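Front-End Developer Wanted at Litard (Small Web Shop, Big Coffee Budget)

Posted 24 Apr 2013

Hi! I run Litard, a little web design studio in Sulitz, and I need another pair of hands. We build sites for small businesses mostly — dentists, a couple of furniture stores, one very demanding garden center — and we have more work booked than we can get through before July.

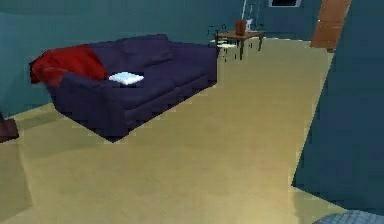
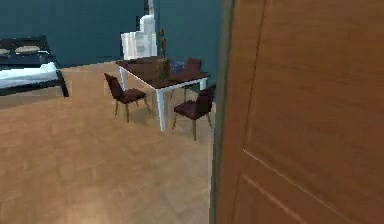 So, who am I looking for? Somebody who writes clean HTML and CSS by hand and doesn't panic when a layout falls apart in an old version of Internet Explorer. You should know enough JavaScript to build a slider or a form check without pasting in half the internet. If you've done WordPress themes, great, that's a good chunk of what we do. PHP is a plus. Photoshop you will need, at least well enough to open my files, slice them up and tell me when I've named the layers badly (I have).

There are 4 of us right now. I do design and most of the client calls. Two of us code and one handles search and email campaigns, which has been growing like crazy since last fall. You'd be working with everybody, and you'd be talking to clients too, so please be OK with picking up the phone. I had a really talented coder a while back who would not talk to clients at all and it made everyone's week harder, mine especially.

Your first big job would be the Troredora rebuild. It's an online store with 1195 products and a shopping cart that was put together by three different people over the years, and I'm pretty sure none of them ever met. The new templates have to work on phones as well as desktops. We've started on the category pages but the checkout is still wide open, and I'd love for you to have opinions about it! After that comes the Hwang project, a smaller site with a booking calendar, and then probably a long list of fixes for people whose sites we built years ago.

The practical stuff. It's a contract for 6 months to start, 30 hours a week, and if we like each other I want to make it permanent. Pay is $800 a week. I know that's not big city agency money. You can work from home two days a week once you've settled in, and I don't care if you start at seven or at ten as long as you're around for our morning check-in at ten thirty. Bring your own laptop if you're attached to it, otherwise we have a machine for you and a second monitor.

I don't need a degree. I don't need a cover letter in the formal style either — please don't write "Dear Sir or Madam," it makes me feel like a bank. What I do want:

Links to two or three sites you worked on, and a line or two on which parts were yours.
A bit of code you're happy with. Any size.
When you could start and how many hours you have.
One website you use a lot that drives you nuts, and what you would change first.

That last one I read before anything else, so have fun with it.

If you're a student or you taught yourself and your only sites are for your cousin's band, apply anyway. Two of us started that way. No recruiters and no outsourcing firms, please. I get those emails every day and I delete every one.

Use the contact form on this site and pick "Jobs" from the drop-down so it lands in the right inbox. I try to answer within a week. If we're a match I'll ask you in for a chat and a small paid test job, a single page from a design I'll send you, nothing sneaky in it. The position stays open until I find the right person, and I'll take this page down when I do.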